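Eight glasses, and other numbers we made up

My aunt keeps a two-litre jug on the kitchen worktop with lines drawn on it in marker pen. One line says breakfast, one says lunch, one says tea. If she has not reached the last line by bedtime she drinks what is left standing at the sink, and then she is up twice in the night and complains about her sleep.

She got the idea from a leaflet at the chemist. I have read the leaflet. It says that everyone should drink the same amount of water every day, whatever their size, their work or the weather, and that thirst is a warning that comes too late. It gives no source for either claim.

I think this sort of advice does harm. It is small harm, but it is handed out very freely, and people who follow it closely tend to be the ones who were already looking after themselves.

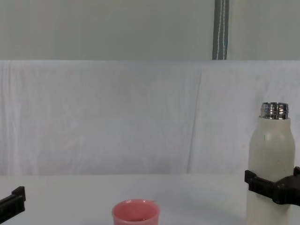

A pink cup and a cream flask with the cap off.

Start with thirst. For most healthy adults it works well. You get thirsty, you drink, you stop. Food brings in a good deal of water too – soup, fruit, porridge, a plate of boiled vegetables – and so do tea and coffee, which the leaflet leaves out altogether. A person who eats a normal dinner and has a few mugs of tea has already done a fair part of the job without a jug.

There are people who do need to pay attention. Older people may not feel thirst as sharply. Anyone with a stomach bug, a fever or a job outdoors in hot weather loses more than usual. Some people with heart or kidney trouble are told to limit what they drink, and for them a cheerful poster telling everyone to drink more is bad advice. These groups need to hear different things, and a single number on a wall can't say them.

Zanele Rampersad worked for many years as a practice nurse in Carkow and now runs a health morning at the library there. She told me that the question she hears most is whether a person is drinking enough. She asks them back whether they feel well, whether their urine is pale and whether they are on any tablets. Usually that takes five minutes. Few of them, she said, had been asked before.

Then there is the money. Skanex sells a powder you stir into water, 30 sachets to a box, and the box says it helps the body take in water faster. Trindska has a bottle that lights up when you haven't picked it up for a while. A neighbour of mine has both. He works at a desk, he walks to the shop and back, and he eats three meals a day. I can't see what either of them is for in his case. A proper rehydration mix has its place after a bad bout of diarrhoea, and a pharmacist will tell you which one to buy.
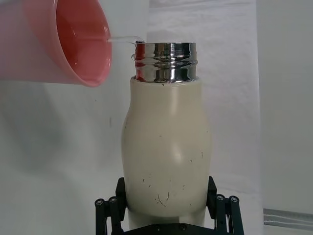 Does coffee dry you out?
The caffeine makes some people pass a little more water, but a normal cup still gives you more fluid than it costs you.

I don't blame my aunt. A line on a jug is easy to follow, and "drink when you're thirsty" sounds like no advice at all. But she is seventy-odd and takes a water tablet, and the leaflet should have sent her to her doctor first. I have asked the chemist to take it off the counter. In November it was still there, next to the throat sweets.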